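Visita à Tveit: uma tarde entre panos, cestos e ganchos

Fomos quatro à tarde de portas abertas da Tveit, em junho. A empresa trata de roupa de casa para pensões e alojamentos pequenos e, uma vez por ano, deixa entrar quem quiser ver as salas por dentro. Eu ia sobretudo pela parte dos tecidos, que é o que me ocupa há algum tempo: temos três quartos para alugar na aldeia e mais mantas do que prateleiras.

A entrada faz-se pelas traseiras, junto ao cais de carga. Deram-nos um autocolante com o nome e uma folha dobrada com a planta do edifício. O meu autocolante dizia 3501, que era o número da inscrição, e assim fiquei até ao fim. O estacionamento é pequeno e às duas da tarde já estava cheio. Quem vier de carro deve contar com deixá-lo na rua de cima.

Quem nos recebeu foi Gunvor Backlund, responsável pela triagem. Começou pela sala grande, onde a roupa chega em sacos e é separada por tipo de tecido. Explicou que separam primeiro pelo peso e só depois pela cor, ao contrário do que se faz em casa. As mantas grossas seguem para um lado, o algodão estampado para outro, e o que vem com etiqueta ilegível fica numa bancada à parte até alguém decidir. Perguntei o que acontecia às peças sem etiqueta nenhuma. São tratadas como lã, por prudência.

Passámos depois pela zona de engomar, que estava parada por ser hora de pausa, e pelo armazém. No armazém, Leif Fagerlund mostrou as prateleiras da Tatgate, fundas demais para o meu gosto, com as peças guardadas em pé, como livros. Ele defende este sistema há anos. Eu experimentei-o em casa no inverno passado e as mantas caíam todas para o lado, mas ele usa separadores de cartão, e isso muda alguma coisa.

A terceira paragem foi a área de arrumação. Interessava-me ver com que peças trabalham ali, e são coisas que qualquer pessoa tem: uma manta de xadrez em vermelho e creme, um pano claro de flores, um cesto de plástico turquesa de lados perfurados.

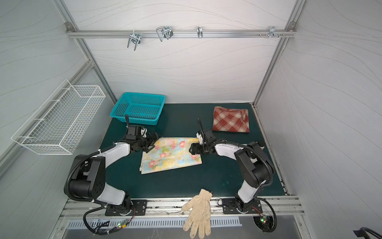
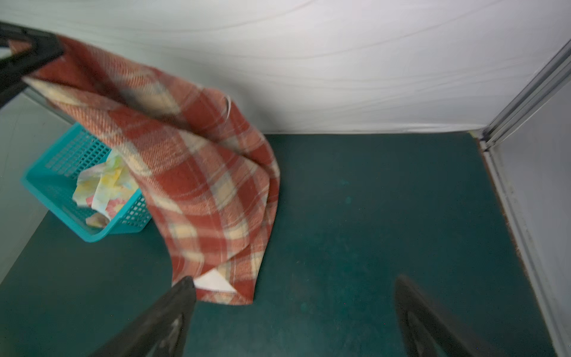

Lesia Mykhailiuk, que dá formação aos funcionários novos, falou-nos de como escolhe os panos para os exercícios. Prefere pares que se distingam bem um do outro. Um xadrez serve para aprender a dobrar, diz ela, porque as riscas mostram logo se a dobra saiu torta. Um estampado de flores não dá essa ajuda e obriga a procurar os cantos. Pede às pessoas que comecem pelo xadrez e só passem às flores quando já não olham para as mãos.

Sobre os cestos teve também opinião. Gosta deles com furos, por causa do ar, e de rebordo grosso, que se agarra melhor. Quanto aos de arame, usa-os para peças leves e põe um forro quando o tecido é de malha, que prende com facilidade. Tomei nota, tenho dois desses na despensa e já me estragaram uma camisola.

Ficámos ali mais tempo do que estava previsto. Ebbe Bråten, que vinha no nosso grupo e tem uma casa de hóspedes, quis saber quantas lavagens aguenta uma manta antes de perder a forma. A resposta foi que depende mais da secagem do que da lavagem, e que em casa quase toda a gente seca com calor a mais. Na Tveit, as mantas que servem de referência são postas de lado ao fim de 30 lavagens e comparadas com uma nova. Pediu-se para ver uma dessas comparações, mas a sala estava fechada.

A visita acabou na cantina, com café e bolo de canela. Havia uma mesa com material à venda: sacos de rede, molas, um pente para tirar borboto da marca Dretetti que acabei por comprar. Jean McIver comprou dois sacos e arrependeu-se de não ter levado mais.

Notas práticas para quem pensar ir no próximo ano: a inscrição é gratuita, o percurso tem escadas — há elevador, mas é preciso pedir — e a zona de engomar só vale a pena antes da pausa. Convém levar sapatos fechados. O café da cantina paga-se só em dinheiro.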